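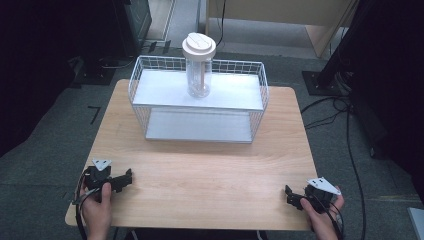 A reader in Pimthorpe wrote in after my last post on water softeners to say I had skipped the part that matters, which is whether you need one at all. Fair enough. I had gone straight to prices.

So I went back to the beginning and had our tap water tested. The lab in Lallel charges a flat fee and wants the sample within a day of filling. I ran the kitchen tap for five minutes, filled to the top, capped it and drove it over before lunch. The result came by email in under a week: 300 parts per million as calcium carbonate. Anything over 180 is usually called very hard, so no surprise given the state of the kettle.

The kettle is the thing most people notice first. Ours gets a crust on the bottom that needs vinegar every couple of weeks. After that come the shower head, the white marks on glasses, and towels that dry stiff. None of this is a health problem. It's a cleaning problem, and in the long run a plumbing problem, mostly for the water heater.

I got two quotes. Bansal would put in a salt-based unit in the utility closet, with a bypass for the outdoor tap, for just under 3000 all in. Leravska sells a smaller one that you can install yourself if you're comfortable cutting into the main line. I am not. By the time I added a plumber, the gap between the two was small enough to ignore.

Then there is the running cost. Both use salt, and both flush themselves out every few days. The Bansal rep put it at up to 70 gallons of water per flush. I haven't been able to check that and would like to hear from anyone who has a meter on theirs. Our water bill isn't high, but we're on a septic system, and I don't love the idea of sending all that brine into it. The septic company said it would be fine with a newer unit. The county leaflet was less sure. I've read both twice and still don't have a firm view.

What I've done in the meantime is cheaper. I drained the water heater through a hose into the yard and got out a fair amount of grit. The manual says to do this once a year. We have lived here for 10 years and this was the first time. I also turned the heater down from 140 to 120, as scale forms faster at higher temperatures. The showers are still hot enough.

For the kettle I switched to citric acid. A tablespoon in a full kettle, bring it to a boil, leave it for twenty minutes, pour it out and rinse twice. It works better than vinegar and doesn't stink up the kitchen. A bag from the canning section should last into next summer.

I'm going to leave the softener until the fall and retest before I decide. The reader in Pimthorpe also asked about those magnetic clamps that go around the pipe. I haven't tried one. If you have, and you tested before and after, please send me the numbers.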